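Version de travail, juillet. Manque encore la partie verres à pied, je complète dès que possible.

# Vaisselle — fiche de lot « table dressée / table débarrassée »

Inventaire et règles de nommage pour la vaisselle du local Pirmont. Sert à savoir ce qu'on a, comment ça s'appelle dans les fichiers, et où ça se range après. Pas un catalogue, pas de prix.

## Contenu du dossier

- `pieces.csv` — une ligne par pièce, 306 lignes
- `familles.csv` — les 31 familles (assiette plate, assiette creuse, gobelet, bol, etc.)
- `rangement.md` — plan des étagères, à jour sauf le bas de l'armoire du fond
- `casse.txt` — ce qui est parti à la poubelle, avec le mois

Séparateur point-virgule, UTF-8. Si Excel vous mange les accents, passer par l'import et pas par le double-clic.

## Colonnes de pieces.csv

| colonne | sens | remarque |
|---|---|---|
| `id` | numéro de pièce | jamais réutilisé, même après casse |
| `famille` | code famille | voir `familles.csv` |
| `fond` | couleur de base | blanc, écru, gris… |
| `decor` | motif | texte libre, court |
| `etat` | 0 à 3 | 3 = neuf, 0 = à jeter |
| `etagere` | lettre + chiffre | vide si pièce sortie |

## Décors

Le champ `decor` est celui qui pose le plus de soucis. Chacun écrit ce qu'il veut, on se retrouve avec « fleurs bleues », « bleu fleuri », « toile bleue » pour le même genre d'assiette. Règle à partir de maintenant : d'abord le motif, ensuite la couleur, ensuite ce qui passe par-dessus. Donc `toile florale / bleu / quadrillage`. Pas d'adjectif genre « joli » ou « ancien ».

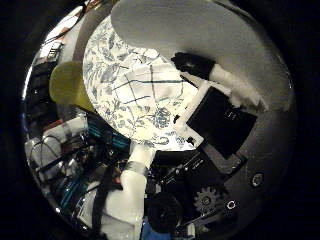 **Équipe Arts de la table — Nisach, local Pirmont**

L'assiette blanche ronde à feuillages et fleurs bleus est le cas type. Lignes bleu foncé croisées par-dessus les fleurs, donc on note bien le quadrillage — sinon elle se confond avec la toile florale toute simple. Fond = blanc, le bord aussi est blanc. Le cylindre jaune-vert translucide, genre gobelet, se note `jaune-vert`, pas « olive », pas « anis ». Pour lui, `decor` à remplir pièce en main.

Ne pas deviner la marque. Si c'est pas lisible au dos, laisser vide. Idem pour la matière : on a eu « porcelaine » partout pendant des mois alors que personne avait vérifié.

## Dresser / débarrasser

Ordre pour dresser :

1. assiettes plates
2. assiettes creuses par dessus si le menu le demande
3. couverts
4. gobelets en dernier

Pour débarrasser, l'inverse. Les gobelets partent en premier, on les emporte à part. Piles de 20 assiettes maximum, au-delà ça penche et l'étagère B n'aime pas. Ne pas mélanger deux familles dans une pile même si les diamètres ont l'air pareils.

Lavage : les décorées à la main tant qu'on sait pas si elles passent en machine. Torchons propres dans le bac Lirkon, les sales dans l'autre.

## Problèmes connus

- doublons d'`id` dans la famille bols, à corriger à la main
- `etat` pas rempli pour le lot Eskola (arrivé sans liste)
- quelques `etagere` en minuscules, le tri les met à la fin
- le code `SOUC` veut dire soucoupe, pas souci. La question est revenue 3 fois

## Modifs

Toute correction : une ligne dans le CSV, une ligne dans le message de commit, avec l'`id` concerné. Pas de renumérotation svp. Les ajouts de famille passent par Anoma Nanayakkara, elle tient la liste des codes — lui écrire avant jeudi pour que ce soit pris dans la mise à jour de la semaine.

À faire :

- [ ] verres à pied
- [ ] relire tous les `decor` avec la nouvelle règle
- [ ] bas de l'armoire du fond
- [x] séparer gobelets et tasses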